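Cell Practice Notes: Fixturing, marking and reset for bin-picking cells

From the Plotau working group newsletter, methods section

The second revision of the Plotau bench practice for tabletop picking cells takes effect in December. It applies to any cell at the three member sites in which a single arm picks mixed objects from an open bin fixed to a bench. It does not apply to conveyor-fed cells or to mobile bases, which stay under the first revision until the Ertürk site has finished its own review.

Most of the clauses are unchanged. The revised ones deal with how the bin is held, how its position is marked, what may lie on the bench beside it, how cables are dressed at the wrist and how a cell is reset between runs. Şengül Bilgin edited the text. Wellington Honorato handled the comments from the sites and wrote the worksheet that goes with it.

Background

The revision began with a log review at Clastano. The review covered 2318 pick attempts, and 263 of them had been marked "cause not assigned" by the operator on shift. When the entries were read against the shift notes, a large share fell in runs where the bin had been taken off the bench and put back. The first revision required the bin to be "located securely" and left the means to the site. Clastano was using clamps on one cell and rubber matting on the other. Both satisfied the wording.

A bin that has moved a few millimetres will not stop a cell. The arm still reaches, the grasp planner still returns candidates, and the wall clearance check still passes against a wall that is no longer where the model has it. The error appears later as light contact with a wall, or as a grasp closing off centre, and the operator has no category for either.

4.1 Holding the bin

The bin shall be mechanically clamped to the bench. Matting, tape and the weight of the bin are not accepted as the means of holding. Bar clamps are acceptable provided the jaw bears on the rim and the handle and bar stay outside the declared motion envelope. The clamp is to be entered in the collision model as a box that encloses the whole tool, including the trigger.

Sites asked whether a quick-grip clamp is adequate or whether bolted brackets should be required. The group's position is that a quick-grip clamp is adequate for payloads under the limit in Table 2, provided it is checked by hand at the start of each shift. Bolted brackets are preferred where the bin is never exchanged.

4.2 Marking the position

Bin and staging positions shall be marked on the bench surface at the corners, with L-shaped marks in a colour that contrasts with the bench. A full outline is discouraged. Long runs of tape lift at the middle, and operators tend to align to the nearest stretch of edge and ignore the corner.

Marks are an aid to placement and do not replace calibration. After any removal of the bin, the four rim points are to be touched off before the next run, even when the bin appears to sit on its marks. Where marks have been replaced, the residue of the old ones is to be cleaned off first.
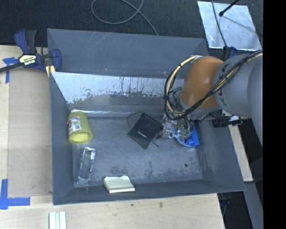 Clause 4 at the bench: mixed objects in a sloped-wall bin, bar clamp on the rim, blue tape marks on the tabletop to the left.

4.3 Object sets

An object set shall contain at least one item from each of the surface classes declared for the cell. The classes are matte rigid, glossy rigid, transparent, deformable and corded. Transparent items remain compulsory for any cell that reports a success rate, and the rate for that class is to be stated separately. Clear rectangular containers have been the most contested items in the comments. Two sites wanted them excluded on the grounds that depth data is unreliable over them. The group declined. An item that the sensor sees badly belongs in the report with its own line.

Corded items have a new rule. Where a pouch, bag or similar object has a cord or strap, the cord is to be left as it falls and shall not be tucked under the object or coiled by the operator. A free cord can catch on a finger or a bracket and carry a second object with it, and the worksheet now has an outcome code for this (C4, secondary lift).

Cups and other open vessels may be presented upright or on their side. The orientation at the start of each run is to be recorded.

4.4 Bin interior

Scuffing of the bin floor is normal wear and need not be corrected. Walls and liners that carry streaks, drips or spotting may stay in service if the background model was captured with them in that state. If a wall is cleaned or relined, the background model shall be captured again. The Furkance site reported that a wiped wall produced more false segments than a dirty one for the rest of the shift, as the stored model still contained the marks.

Reflective sheet material near the cell, whether on the floor or on a stand, is to be noted on the cell drawing. It does not have to be removed unless it falls within the sensor's field during a pick.

4.5 Bench surface outside the bin

Items not in the current object set should be kept off the bench within the motion envelope. Items outside the envelope are permitted if they are listed on the cell sheet. The earlier draft banned all loose items from the bench. It was withdrawn after comment, mainly from Ertürk, where the bench doubles as the staging area and a total ban would have meant a second table and a longer walk for every reset.

4.6 Cable dressing

Cables crossing a wrist or elbow joint shall be looped with enough slack for the full declared rotation and tied on both sides of the joint. Loops standing above the joint housing are allowed. The height of the loop at its worst position shall be measured and added to the link's collision body. Measurement is to be done with the arm stopped and the drives disabled.

Connectors that project sideways from the wrist are treated as part of the tool. In the Clastano review, several approach paths near a bin wall had been planned with a tool model that ended at the bracket. Exposed brackets and circuit parts on a gripper assembly are permitted in research cells under this practice, but the tool model shall enclose them with a 2 mm margin.

4.7 Reset between runs

The reset is performed with the arm at its park position and the cell in hold. Objects are returned to the bin in the order given on the worksheet, then disturbed once with the paddle. Operators are not to separate touching objects or turn a label toward the sensor. If an object has come to rest against an inner wall, it stays there. Picks against the wall are scored with the rest, and the wall code is added beside the outcome.

An object that leaves the bin during a run is not put back until the run has ended.

Deviations

Sites that cannot meet a clause by December may file a deviation on the single-page form. A deviation shall name the cell, the clause and the interim measure. It lapses when the bin, the arm or the gripper is changed. Existing deviations against the first revision do not carry over, including those for matting.

Worksheet and questions

The new worksheet replaces the old one in full and the two should not be mixed within a log. Wall contact, secondary lift and fixture shift now have their own codes, and "cause not assigned" needs a written line beside it. Honorato asks that sites run the new sheet for one full shift before the changeover and send him any entry the codes did not cover.

Comments on the clause text go to Bilgin. The next call is on Wednesday at the usual time, with 4.3 and 4.6 on the agenda. Ertürk will present its draft for mobile bases if it is ready. Table 2 has been reissued with a correction to the payload units and the earlier copy should be discarded.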